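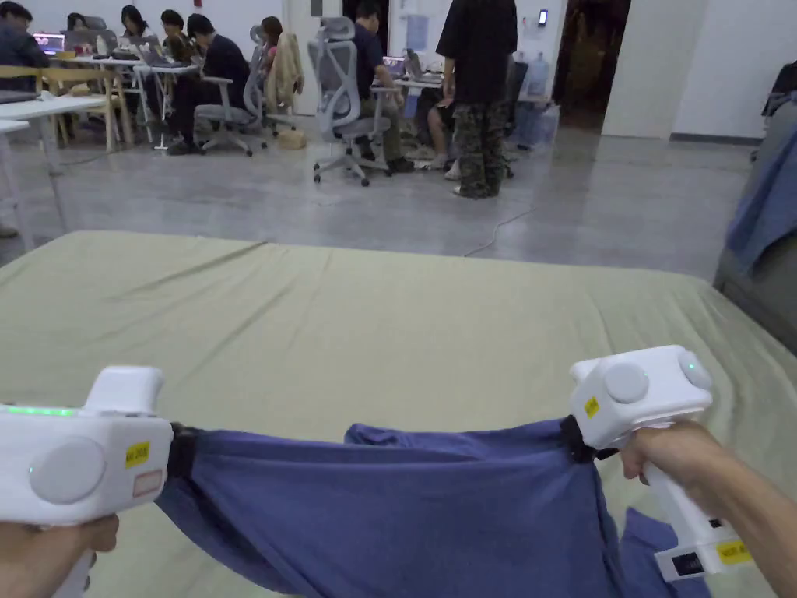

Sealing chalk-painted picture frames for use in a bathroom

Posted in: Crafts and Home Decor – Paint and Finishes
Viewed 1,386 times

PrurkirisStudio

I would like advice on the correct way to protect a set of old picture frames that I have painted with matte chalk-type paint. The frames are softwood with molded plaster corners. They were bought at a flea market in April, and the original gold finish was flaking badly. I removed the loose material with a stiff brush, sanded lightly, applied one coat of stain-blocking primer, and then two coats of paint in off-white.

The frames are to hang in a bathroom with a shower and a window that is seldom opened. I had planned to use clear furniture wax, which has served me well on frames in the hallway. A member of my craft group has advised that wax is unsuitable where there is steam and that a water-based varnish should be used. My concern is that varnish will leave a shine and spoil the flat look of the paint.

Kindly advise on the following points. Is wax acceptable in this setting? If varnish is preferred, how many coats are needed? Should the back of the frame be treated as well? One of the frames already has a coat of wax on it, applied last weekend, and I would also like to know whether varnish may be placed on top of it.

Isetti Finishing Desk
Member since the site opened – 1,109 replies

Wax is not recommended for this use. It gives a pleasant surface and is easy to repair, but it softens with warmth and can turn cloudy when it is exposed to steam day after day. A water-based varnish marked "matte" or "dead flat" is the better choice for a bathroom that is used for showers.

The following procedure is advised for the frames that have not been waxed.

Allow the paint to dry for the full time given on the can. Chalk-type paints feel dry within an hour or two, but they hold moisture longer than that, particularly over plaster.

Remove dust with a soft, dry brush. Pay attention to the recesses in the molded corners. A damp rag is not advised at this stage, as unsealed matte paint marks easily.

Stir the varnish slowly and thoroughly. Matte varnish contains a flattening agent that settles at the bottom of the can. If it is not mixed in, the first frame will be shiny and the last may be chalky. Do not shake the can.

Apply 3 thin coats with a synthetic brush, and observe the stated drying time between them. Do not go back over an area that has begun to set. On molded corners, use very little varnish and draw out any pools with the tip of the brush.

The back and the inner lip should also be sealed. One coat is sufficient there. Bare wood on one side and sealed wood on the other will take up moisture unevenly, and the miters may open.

With regard to the waxed frame, varnish should not be applied over wax, as it will not bond. The wax must first be taken off with odorless mineral spirits and clean white rags, changed often. Work near an open window, and lay the used rags out flat outdoors to dry before disposal. Leave the frame overnight, then test the varnish on the back. If it beads or crawls, repeat the cleaning. It may prove simpler to hang that frame in another room.

Ollidari

I have had waxed frames in my bathroom for 3 years and they are fine. It is a large room with a good fan, however.

Sangkhawat Crafts
Edited Sat 10 August

The guidance from the Isetti desk is sound. Two further matters should be mentioned.

First, some water-based varnishes turn slightly yellow over white or off-white paint, and tannin from old wood can also be drawn through. The primer already used should deal with the second problem, but a test patch on the back of one frame is advised before any varnish is put on the front. Leave the patch for several days and look at it in daylight.

Second, consideration should be given to what goes inside the frames. Paper prints will ripple in a damp room whatever finish is on the wood. Use spacers so that the print does not touch the glass, and close the back with framing tape – ordinary masking tape dries out and lets go. Small felt or rubber bumpers on the lower corners will hold the frame a little away from the wall and allow air to pass behind it.

Valued prints should be kept elsewhere and a copy used in the bathroom.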